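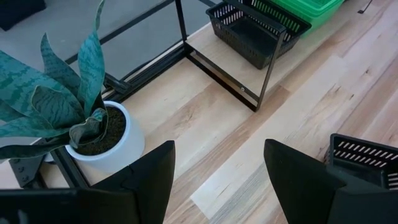
Can I keep a snake plant in a room with no direct sun, and how often do I water it?
Posted by mulliganstew in Houseplants

Hi all, long time reader, first time poster. I moved in February into a ground floor apartment on Mesevberg Street and the only window in the main room faces a brick wall. I get some gray light from mid-morning until maybe 3 pm and after that it's lamps. I've already killed a fern and a peace lily in there, so a friend told me to get a snake plant and stop trying so hard.

I got one from Sallska (the garden store by the bus depot, not the online one) and it looked great for a couple of months. Now two of the outer leaves have gone soft near the bottom and one is leaning over the side of the pot. I've been giving it a cup of water every weekend. The soil is whatever it came in. The pot is one of those Trikwood ones with the built-in saucer you can't take off.

Is it the light or the water? And do I cut the soft leaves or leave them alone? I would really like not to kill this one.

potting_shed_220
Accepted reply, 60 people found this helpful

It's the water. I'd bet money on it. Soft at the base and leaning is what these do when the roots start to rot, and a cup every weekend in a dim room is way too much. Mine gets a drink once a month in summer, and in winter I pretty much forget it exists.

The light is fine, by the way. It won't grow much in there but it will sit and look good for years. Just turn the pot a bit when you remember so it doesn't lean toward the window.

What I would do tonight is tip the whole thing out onto some newspaper and look at the roots. Good ones are firm and pale or kind of orange. Bad ones are brown and mushy and they smell like a pond. Snip off all the bad stuff with clean scissors, cut the two soft leaves right down at the soil, and let the plant lie there bare for a day or two. I know it feels mean! It really doesn't mind. Then put it in fresh cactus mix, a pot just a little bigger than the roots, and don't water for a week. 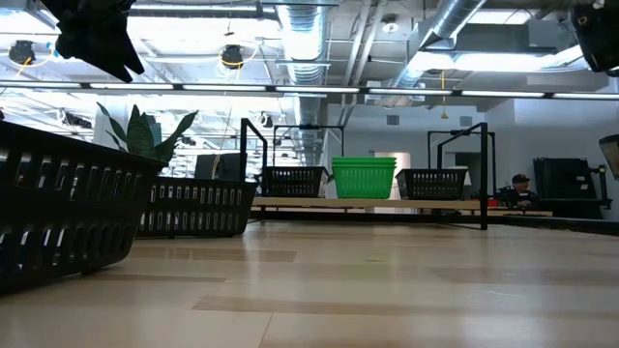

About that pot. I had one with a fixed saucer too and it drove me nuts, because water sits in there and you can't pour it out. Get a plain plastic nursery pot with holes and stand it inside something nicer if you care about looks. Slotted plastic baskets like the black ones in front of my snake plant work well for this if you get one deep enough – put a dish under the inner pot and you can lift the whole thing out on watering day and let it drain in the sink. Terracotta is good too, it dries out faster, but it's heavy and I drop things.

When you do water again, stick a finger or a chopstick all the way down first. If anything at all feels damp, walk away and check again next week. I lost my first snake plant by watering on a schedule, and I was very proud of that schedule.

One more thing, if the healthy leaves are long enough you can save part of the ones you cut. Take the firm top half, let the cut end dry for a few days, and stand it in an inch of water. 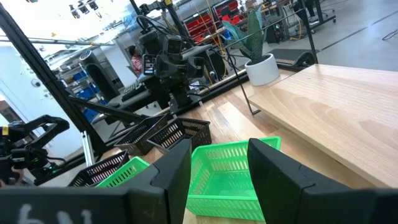
Change the water every week or so and be patient. Mine took most of a summer to make roots, and then a tiny pup came up beside it. If yours has yellow edges, the new pups will probably come up plain green. Doesn't bother me, but some people get upset.

leafmeal1673

Agree on the watering. I don't agree that the light is fine forever though. I kept one in a hallway for a couple of years and it got thin and floppy. I put a cheap grow bulb in an ordinary desk lamp, on from breakfast until I go to bed, and the new leaves came in a lot sturdier. Also keep it away from cats, mine chewed a tip and threw up on the rug.

hank2734

just get a cactus

mulliganstew

Update! Tipped it out and yep, pond smell. Half the roots were mush. I cut off the bad leaves and it's lying on the kitchen counter looking sad. One of the leaves had a good firm top so that's drying on the windowsill. Do I need rooting powder for it or is plain water okay?

potting_shed_220

Plain water is okay. Mark which end was the bottom, they won't root upside down.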